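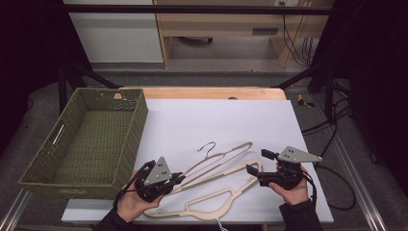 ## 3.2 Collecting the Hanger Demonstrations

We spent longer on the hanger task than on any other part of the Stidero collection, and we would like to explain how the examples were gathered in enough detail that another lab could repeat the work without writing to us first (although we are always glad to get letters). The task itself is simple to say. A person holding one gripper in each hand picks up hangers from a work surface and places them in a basket, one after another, and the session ends when the surface has been cleared. Each pass through the task is stored as one demonstration. The final set holds 529 demonstrations, all of them recorded by three of the authors' colleagues: Lacey Tindall, Arsalan Jadoon, and Hina Rana.

None of the three had used hand-held grippers before joining the project, and we think this was good for the data. Each of them began with a practice period of 200 passes that were recorded but never used for training. Early practice passes tend to be full of pauses, second tries, and small changes of heart in midair, and a policy trained on them learns the hesitation along with the motion. We did keep the practice passes on the Altgate server, and Section 5.4 returns to them, as Tariq Yousafzai had the happy idea of using them to test our filter for poor demonstrations.

We asked for very little in the way of a fixed style. The demonstrators chose for themselves which hanger to pick up first and whether to use one gripper or both, and the written instructions came to less than a page. The one firm rule was that a hanger must be lifted clear of its neighbors before it traveled sideways. Dragging is faster and most people will drag if you let them, but in our pilot study it produced policies that swept the whole pile along with the first hanger and then could not recover. We also asked everyone to work at a pace they could keep up through a conversation, a piece of advice we borrowed from a running coach and have been fond of ever since.

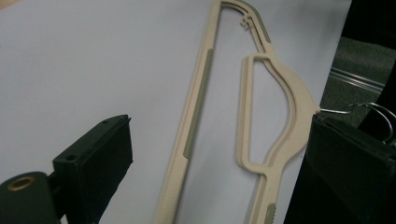 **Figure 4.** Close view from a gripper camera during hanger collection.

Grasp location gave us more to argue over than anything else in the labeling. Our first scheme, which we called Lillis, had only two labels, one for the hook and one for the body, and it seemed perfectly reasonable on paper. In practice the word "body" was hiding most of what we wanted to know. The beige plastic hanger in Figure 4 is an open frame, with a long straight bar on one side and a rounded shoulder on the other, and a pair of fingers closing on the bar meets something quite different from a pair closing on the rim of the D-shaped opening. There are also ribbed gray-green grip strips set into the plastic, and we wanted to know whether demonstrators favored them. The second scheme, Farooqui, therefore splits the body into bar, shoulder, opening, and stem, with a separate yes-or-no mark for contact with a strip. Relabeling took the better part of November, and we are grateful to Hina Rana for her patience with it.

Overlap between hangers deserves a few words as well. A tidy starting layout would have made our lives easier, but we expected that a policy trained on separated hangers would struggle as soon as one lay across another, and so we let them overlap from the beginning. Layouts were drawn from a list of 360 starting arrangements prepared by Zeeshan Abbasi, each giving a rough position and heading for every hanger. We did not measure the placements. The person resetting the surface glanced at the sheet and set things down by eye, and the small errors that crept in were welcome — they gave us variety we would otherwise have had to plan for.

We discarded a demonstration for one of two reasons. Either the tracking of a gripper was lost for long enough that its path could not be filled in with confidence, or the demonstrator asked for the pass to be thrown out. The second reason was accepted without questions, and we recommend this to anyone setting up a similar collection. Our demonstrators were careful judges of their own work, and their requests agreed closely with the filter described in Section 5.4. Sessions lasted until the demonstrator felt tired, with a break after every 5 passes, and no one recorded on a Sunday.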